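Pressing numbers for Urkstead, first half of the season

I logged every Urkstead match up to the winter break from the full-match recordings. The sample is 21 league games. A press counts when a player closes to within two yards of the ball carrier. That gave me 3,000 entries in the sheet, all entered by hand.

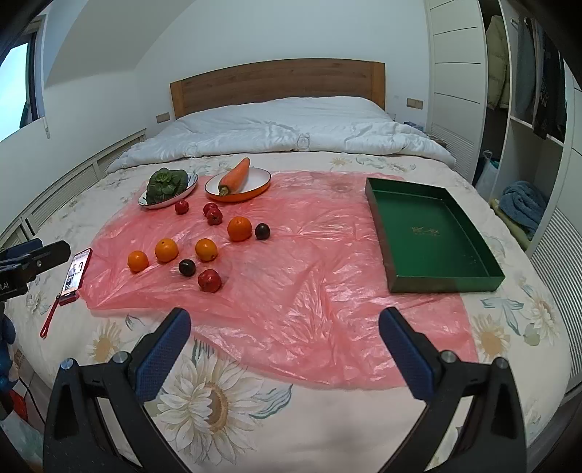

Lertchai Rattanakul

The drop-off after halftime is the main finding. Urkstead win the ball high up the field at a steady rate until minute 80, then the line falls back and the opponent gets free passes out from the goalkeeper. Grever scored twice in that window in May, and the same gap has been there ever since.

Donal Horgan, who plays as the 9, starts most of the presses. He curves his run to block the pass to the left center back. When he goes off, his replacement runs straight at the ball and the left side opens.
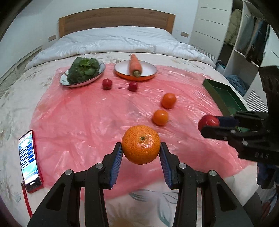
Does the late drop come from tired legs or from the substitutions?

Mostly the substitutions. In games where Horgan stayed on, the line held its height to the final whistle.

I still have to split the home and away games. The away recordings use a tighter camera angle, so the back line is often missing and those rows need a second pass.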